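Moving the shop into boxes

20 April 2021

So the lease on the Brukham unit is up, and we are going. I've known since December and did what I always do with news like that, which was put the letter in a drawer and bake something. But the new place has keys now, and a door that sticks, and I can't really pretend any more.

If you've only found this blog through the tea posts, a quick catch-up. I sell loose tea. I blend it myself, I weigh it myself, I stick the labels on myself and then I walk it to the post office in a big blue bag. It started in my kitchen, went to a market stall, and for the last few years it has lived in one long room in Brukham with a sink at the wrong end. The new room is in Praltden, twenty minutes up the road by bus, and the sink is in a much better place. I may be more excited about the sink than anything else.

What I wanted to write about today is packaging, though, as I've been up to my elbows in it all month and I have Opinions.

When I started I bought tins. Everyone buys tins! They look lovely on a shelf, they shut with that nice little pop, and people keep them for years. They also dent if you so much as look at them, they cost a fortune to post, and once somebody has one tin of your breakfast blend they don't want another, they want a refill. I had customers writing to me very politely asking if I could please stop sending tins. One lady had eleven. She was using them for buttons, screws, birthday candles, seeds, and she'd run out of small things to own.

So I went to paper pouches, which were cheap and easy and looked a bit sad. You'd open the parcel and there'd be this flat brown thing lying in there like something from the vet. The tea was exactly the same tea, and I got fewer nice emails about it. I know that sounds silly but I could see it in my inbox. People want a little moment when they open a parcel, even if it's just tea, even if they've ordered the same tea every six weeks for three years.

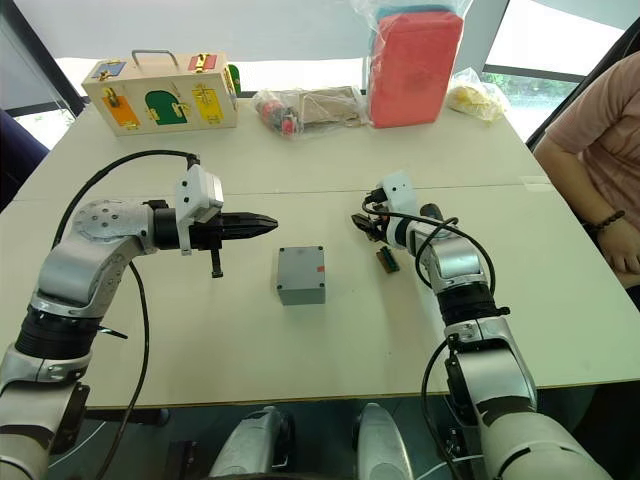

Boxes were Abimbola's idea. Abimbola Okoro had the stall next to mine in the market days (candles, very good ones, the fig still makes me a bit weepy) and she'd been on at me for ages to try a plain carton with a bag inside it. I resisted because I thought boxes were what supermarkets did. Then she made me put a tin, a pouch and a carton on the table and asked me which one I'd give my mum. And, well, it was the carton. A plain folded carton looks much more like a present than I'd ever have guessed, and it stands up on its own, which the pouches never once managed. I ordered samples that evening.

The samples came from a firm called De Graaf, and they were very patient with me, considering. I asked for 211 to start with, as that was what I could afford after the deposit on the new place, and the man on the phone repeated the number back to me quite slowly. Apparently people generally ask for a round one. They come flat and you fold them up, and the first evening I folded while watching telly and got the bottoms wrong on nearly a whole stack. There's a tab that goes behind another tab. If you do it the other way round the box looks perfect right up to the point where you put tea in it.

The other thing about boxes is that you have to decide what to say on them. A tin had room for a round sticker and that was that. A carton has six sides! I wrote far too much at first. I had a paragraph about my gran, and brewing times for people who like it weak, and brewing times for people who like it the way my dad does, and a bit about the water in Brukham which of course is no use to me now. Syahrul Sutanto, who does my labels and has done since the market, sent it back with nearly all of it crossed out and "name of tea?" written at the top. I'd forgotten to put the name of the tea on. We've settled on the name on the front, how to make it on the back, and the weight on the bottom where it has to be. The gran paragraph can live on the website.

I did keep one small extra, a line inside the lid. It's different for each blend and I'm not going to tell you what they are.

Not everything is going in boxes, before anyone writes in. The big refill bags are staying exactly as they are, because the people who buy those know what they want and it's 40 cups' worth of it. The Lutus blend is staying in its tin as well, at least until the tins run out. I did a stocktake for the move and found 131 of them behind the boiler, so that may be a while. If you have been hoping for a tin, this is very much your year.

As for the move, the van is booked, and I've got the shelves to take down and the scales to wrap in every jumper I own. Orders placed this week will go out as normal. After that there'll be a gap of a few days while I find the kettle, and then everything will come from Praltden, and the post office there has a proper counter and a very long queue, so if you're local come and say hello to me in it.

Oh, and the peppermint is back in stock. I had three emails about it yesterday, so there you are — go and get it before I pack it.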